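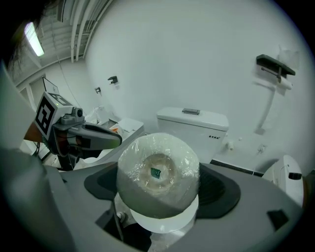

Spectators attending the Drustov Hill Climb may bring their own food, folding chairs and small tents to any general admission area. The camping ground opens at noon on the day before practice and is served by shared washroom blocks. Supplies are replenished each morning, but campers who prefer to be self-sufficient should pack a roll of toilet paper still in its plastic wrap, a torch and a refillable water bottle. Open fires are prohibited throughout the venue.

Frequently Asked Questions – Spectators and Competitors

What is the Drustov Hill Climb?
The event is a timed motorsport competition held each August on a closed public road. Cars start individually and are ranked on their best single run. The course measures 3,827 metres from the start line to the finish board, with four hairpins in the upper half.

Who organises the event?
The Nutsugah Motor Sport Club holds the event permit and is responsible for all sporting matters. Hema Hegde is Clerk of the Course and Szymon Mazurek is Chief Scrutineer. Ticketing is managed by Nistix on behalf of the club.

How many spectators can be admitted?
Daily attendance is capped at 3,000. Tickets are not sold at the gate once the cap has been reached, and the club recommends booking in advance.

Can I move between viewing areas during the day?
Spectators may move between areas only when the course is closed to competing cars. Marshals will open the crossing points during these intervals. The upper bank at Zolesex Corner is reached by a gravel path and is not suitable for wheelchairs or prams; an accessible viewing platform is provided beside the start line.

Are dogs permitted?
Dogs on a lead are permitted in the camping ground and the lower car park. They are not permitted in the paddock or on the viewing banks. Assistance animals are welcome in all public areas.

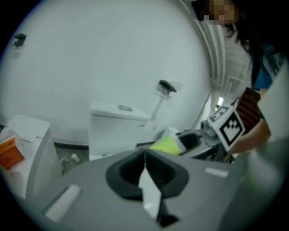
What happens if it rains?
Runs continue in wet weather provided the Clerk of the Course considers the road safe. If a session is shortened, each competitor's best completed run will stand as the result. Tickets are not refunded for delays, but a full refund is issued where a day is cancelled before the first competitive run.

Which classes may enter?
Entries are accepted for road-registered cars, modified saloons, historic cars and single-seaters. A separate class is offered for vehicles with a minimum weight of 975 kilograms and an engine of standard specification. Full technical requirements are set out in the supplementary regulations.

When must my car be presented for scrutineering?
Cars must be presented between 7 am and 9 am on practice day, with the driver's helmet, overalls and gloves. A car that arrives after 9 am may be inspected at the discretion of the Chief Scrutineer – competitors should not rely on this.

How do I protest a result?
Protests must be lodged in writing with the Secretary of the Meeting, Barbara Domański, within 30 minutes of provisional results being posted. The prescribed fee must accompany the form.

May I fly a drone?
Drones are prohibited over the course, paddock and camping ground at all times. Accredited media should direct aerial filming enquiries to Ksawery Kalinowski at the club office.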